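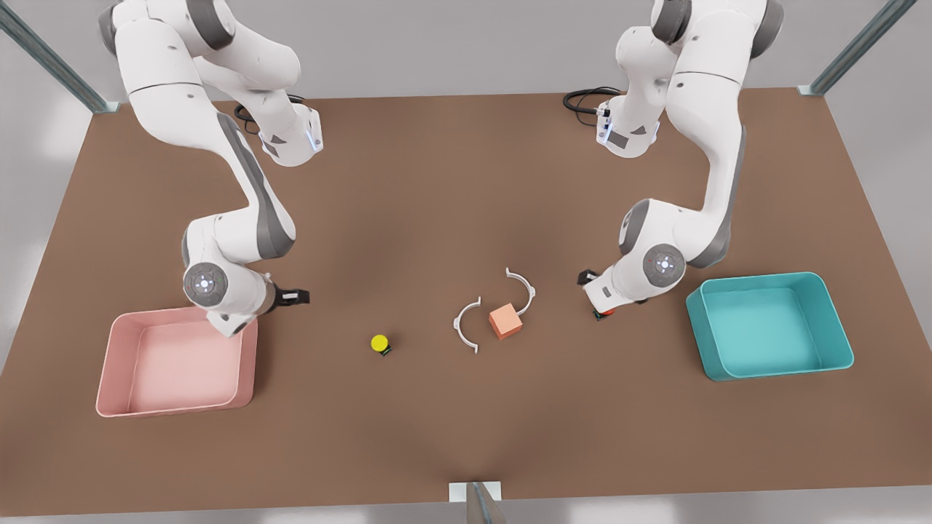 TRINDUSITZ – Lundano will open its robot lab to the public on March 2, 2025, with a program built around its two-arm sorting work. Admission is free and no registration is needed for groups of fewer than 10.

Visitors will see the sorting task run in simulation on a large screen. Two white arms share one brown table, with a pink bin on one side and a teal bin on the other, and small parts between them. Staff will change the layout between runs and take requests from the audience.

"People ask us what the arms do all day, and the easiest answer is to let them watch," said Araceli Iglesias, who heads the lab. "We start in simulation every time. If a grasp goes wrong there, we reset and go again."

The software was written with Cuesta, a supplier of control systems. Halvard Sundqvist of Cuesta will give a short talk on how the two arms are kept out of each other's way. Remedios Benítez will lead a session for teachers, who can take home a set of classroom worksheets.

The lab moved into its present building last May. It logged 381 simulated runs of the sorting task in its first week there and now completes up to 3,000 a month.

Talks are held in the ground floor meeting room. Seating is limited and cannot be reserved. Parking is available behind the building, with step-free access from the same side.

School groups and reporters should contact Patricio Vallejo at the Lundano front desk.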